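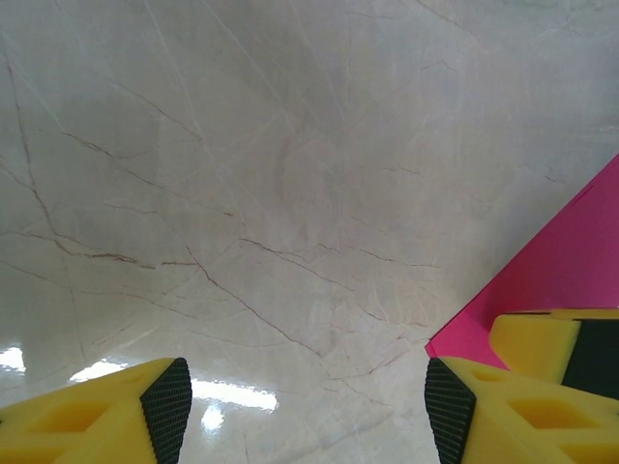
Cream and light gray marble with reddish-brown veins.

Progress Report to the Zorton Fund: The Prirnia Neighborhood Baking Program
1 Jun 2026
6 min read

Dear friends at the Zorton Fund,

It is a pleasure to be writing to you again, and with rather more to tell than last time. When we sent our short note in January we had a signed lease, a secondhand oven that would not hold its temperature, and a waiting list that made us nervous. We now have a working teaching kitchen on Russo Street, a spring term behind us, and a much better idea of what people in Prirnia want from a baking class (mostly bread, it seems, and then pie).

Where we are with the classes

Your grant was meant to cover 23 evening sessions, and we have held all of them. Across the term we filled 487 places, counting each person once for every evening they came. A good many of those were the same faces returning, which pleased us more than we expected. We had planned the term as a set of single evenings so that people with changing work shifts could drop in, and they did, but a core group formed anyway and began sitting together and saving each other seats.

The bread evenings filled first every time. We tried to steer people toward the cookie and cracker sessions when bread was full, with mixed results. Pie crust was the surprise. We put it on the calendar only twice and had to add a third evening in place of the one on decorated sponge cakes, for which hardly anyone had signed up. We will come back to sponge cakes in the fall under a different name, perhaps just "birthday cakes," and see if that helps.

The Rinano oven

You will remember that the old oven was our chief worry. After two visits from a repair service we gave up on it and used the equipment line in your grant to buy a Rinano deck oven from a restaurant that was closing. It arrived a month later than promised – the delivery people could not get it around the turn in the back hall, and a door had to come off its frame – but it has been steady ever since. The first three sessions of the term were therefore taught with flatbreads and griddle scones on the stovetop. We apologized a good deal at the time. Several people have since asked for the flatbread evening to be repeated, so it will be on the fall list.

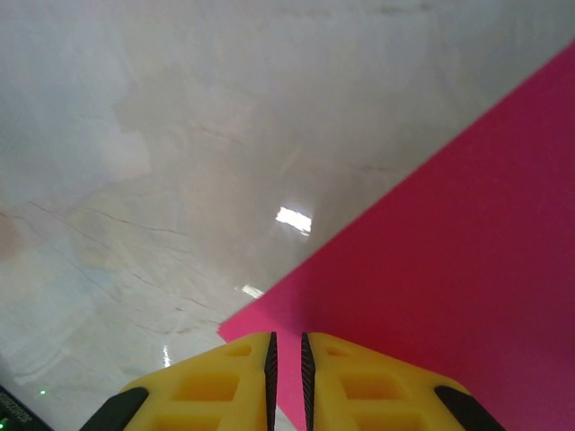
The other large piece of spending was on small things, and they do add up. Bowls, scales, bench scrapers, cooling racks, aprons in sizes that fit everyone, and far more dish towels than we had thought a kitchen could use. We bought the scales in grams and ounces both. Most of our learners grew up with cups, and it took a few evenings for the weighing habit to stick, but the loaves got noticeably more even once it did.

What the sessions cost the people who come

We kept the promise we made to you about price. No one paid to attend, and everybody took home what they baked. We had set aside money for 70 flour-and-yeast bags, so that learners could repeat the recipe in their own kitchens, and those were gone before the term was two-thirds over. We moved a little from the printing line to make up more. The recipe booklet is shorter as a result, and in black and white, and we don't think anyone minded. If you would rather we had asked you first about a change of that kind, please tell us and we will do so from now on.

What has not gone so well

We had hoped to start a Saturday-style family session, with children baking next to a parent or grandparent, and we have not managed it. The kitchen is narrow, the oven door opens straight into the walkway, and our insurer wanted a barrier that would have taken up a third of the floor. We have been talking with the library on the next block about doing the mixing and shaping there and carrying the trays over to us for baking. It sounds a little comical written down, but we think it could work, and we would like to try it once on a small scale before we ask you for anything.

Getting word out to the newer apartment buildings has also been slow. Our flyers went up in lobbies and came down again. The evening we took a tray of rolls to the bus stop outside brought in more sign-ups than all the flyers together, so we plan to do more of that.

The months ahead

We are closed through the hottest part of the summer and will reopen with a bread evening. Before then we need to have the extractor fan looked at, reorder flour, and finish the shelf over the sink, which has been half built since spring. We would also like to hold an open evening for neighbors, with soup and whatever the learners care to bring, and we have set aside $200 for it from our own donations, leaving your grant for teaching. You would be most welcome, and we will send the date as soon as we have it.

A full table of spending is attached separately, with receipts for the oven and the delivery. Two small invoices from the repair service are still being disputed and are marked as pending. We expect to have those settled before our next report and will send you a corrected table then.

With many thanks and warm regards,
The Prirnia Neighborhood Baking Program

Contact us | © 2026 Prirnia Neighborhood Baking Program | Back to top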